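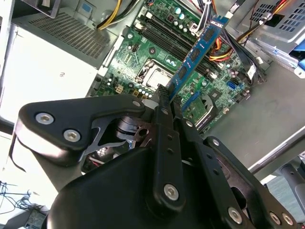

Spent most of June getting an old desktop tower going again for the back room at the Ilatberg hall. Posting my notes in one go.

—

Memory first. The slots are the long black ones with white latches at the ends. Push the latches outward before you go anywhere near them with a module.

—

Each module has a notch along the contacts, off centre. Match it to the bump in the slot. If it doesn't line up, turn the module end for end. If it still doesn't line up, it's the wrong generation and you should put it back in the bag.

—

Then press straight down, one end and then the other, until the latches swing in by themselves. It takes more force than I like using on a circuit board.

—

I bought 2 modules second-hand from a bloke in Brerdale. He wanted 12 dollars for the pair. Both passed an overnight memory test, which is better luck than I had with the last lot.

—

Easier to do the RAM while the CPU socket is still empty. No cooler in the way, so you can get your fingers in at the end of the slots. On this board the cooler hangs right over the first one.

—

If you do have the socket open, keep your sleeves out of it. Ask me how I know. (Different board, pins like a flattened hedge, straight to recycling.)

—

Coloured bits on these old boards are handy. Blue SATA connector is easy to find among the black headers. I still check the manual for the front panel pins, every time.

—

Someone asked about power supplies. I've got a 600 watt one on the shelf, which is far more than this machine will ever use. It was free, so in it goes.

—

Dust: a soft paintbrush and a can of air. Hold the fan blades still while you spray. I got nearly a cupful out of the old supply from the Nadinwood machine.

—

Still to do: CPU, fresh thermal paste, cooler, find a drive that isn't clicking. If anyone near Ilatberg has a spare SATA SSD, even a small one, I'll come and pick it up.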